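Project Trikitz: Building a Hand-Held Gripper in a Shared Workshop
Final report, 2024-08-09
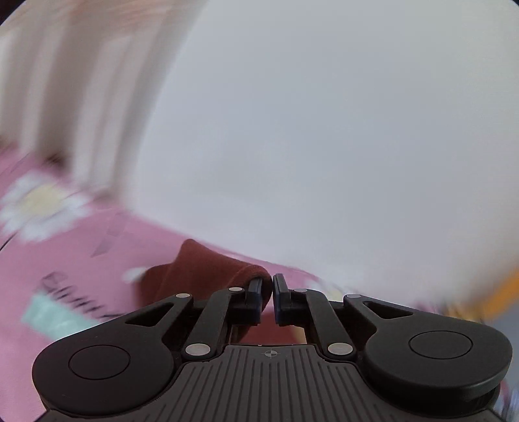

Springs would have been my first choice for the closing force, and the reader of our first draft wrote exactly that in the margin: why not let a spring hold the fingers shut and save yourselves the motor? It's a good question and we spent a long evening on it. A spring is light and cheap and never needs charging. But a spring gives you one squeeze, and we wanted to set the squeeze. A sock and a screwdriver don't need the same grip, and getting to play with that number was half the fun of the project!

1. What we set out to do

Our goal was a gripper that one person can carry around a room and use to pick up ordinary things off the floor. We named it Trikitz, after nothing in particular. The long-term idea is to bolt the same hand onto an arm later, so everything had to be built as if it would be mounted one day, even though for now it's held by a person.

We worked in the Bovico shared workshop, which has two printers, a small drill press and a very good parts bin. We ordered the motor and driver board from Sinaga and printed the rest ourselves in black, the color that was already loaded.

2. The linkage

Each finger rides on a pair of flat arms. We started with a single arm per side, and the fingertip swung in an arc, so flat things got pinched at the very end and popped out. With two arms on each side the fingertip stays at nearly the same angle as it closes. What a difference that made! It was the first day the thing felt like a tool.

The outer arms have a triangular window cut out of them. That started as a way to save print time, but it also lets you see a bit more of what you're reaching for, and we kept it through every version after that. The joints turn on small metal pins. Our early ones were cut from a nail and they were terrible (too rough, and never quite round), so we switched to proper dowel pins and reamed the holes by hand. If you build one, ream slowly. We cracked two arms by rushing.

The fingertips are short, narrow paddles. Longer ones looked better in the drawing but flexed badly when they met.

3. The body

Parallel ribs run front to back on the body plate. The first plate was smooth, and after a few minutes of use your hand started to slide. We also printed a small crosshair target near the front edge, on the center line, so we'd have a fixed point to measure from when checking whether the fingers met in the middle. On version four they were visibly off to one side, and the target is how we caught it. The fix was a shim under one motor mount.

4. Testing

We went through 7 versions of the hand in all, and the last one is the one we tested properly. The target was 2000 grips without changing a part. We reached 1307 before a pin walked out of its hole on the left side. After we glued the pins in, we started over from zero and got to 2000 with no failures we could find.

Cloth was our favorite test object, and also the hardest. Hard objects sit still and wait for you. Cloth folds away from the fingers, and if you come in too high you only catch a wisp of it. Coming down lower and closing slowly worked best. A dark red piece of cloth became our standard, and we ran most of the soft-object trials on a printed pink mat on the floor. Its color made the cloth easy to spot even when we were moving fast.

Thin, flat things are still a problem. Playing cards beat us completely.

5. What went wrong

The charger cable was too short. The driver board from Sinaga got warm during long runs, and we ended up opening a vent in the housing. We also lost a full week to a file mix-up in which we printed an old left arm with a new right arm and couldn't work out why nothing lined up. Put the version number on the part itself, in raised letters. We do now.

6. Next steps

In October we get bench time for the arm, and we can't wait. Before then we want softer pads for the fingertips and a better switch under the thumb. The spring idea isn't dead either. A light spring to help the motor on the closing stroke could save some battery, and we have one drawn up and ready to print.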